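Fodley Kitchen Policy, Release 17

Evaluation bundle: weights, rollouts, scoring sheet
Maintained by Emiliano Domínguez at Plamow

Overview

Fodley is a manipulation policy for humanoids that have been asked to do the dishes and can't plausibly claim to have a meeting. It runs a two-stage method we call Amaral. A slow planner picks the next object and where it should go, and a fast controller moves the arm and fingers until the planner changes its mind. The planner is allowed to change its mind every 14 control steps. We tried letting it do so more often and got a robot that dithered over forks.

The bundle is built around sink-to-dishwasher transfer. Clear glassware against brushed steel is in there on purpose, along with flat plates on drainer racks, which are a miserable thing to get a fingertip under.
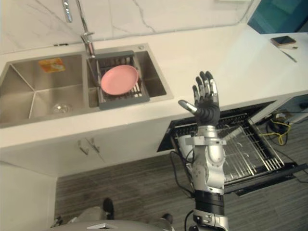 What's in the bundle

- Policy weights, plus the planner and controller as separate files
- 300 scored rollouts from the Flastincombe kitchen, failures included
- Head-camera video and joint logs for every rollout
- Scoring sheet, with a column for "technically in the rack"

Results

Amaral placed plates correctly in more than 60 percent of attempts. Glass bowls did worse. The controller closes well once the hand is in the right spot, but the planner's idea of where a transparent object begins is still pretty creative. Numbers by object type are in the scoring sheet.

Requirements

Two arms are supported, one is enough. You'll need a multi-fingered hand with position feedback at each joint; two-finger grippers load the weights fine and then do nothing useful with them.

Support

Email goes to Emiliano, who answers on Thursday. Please attach the joint log.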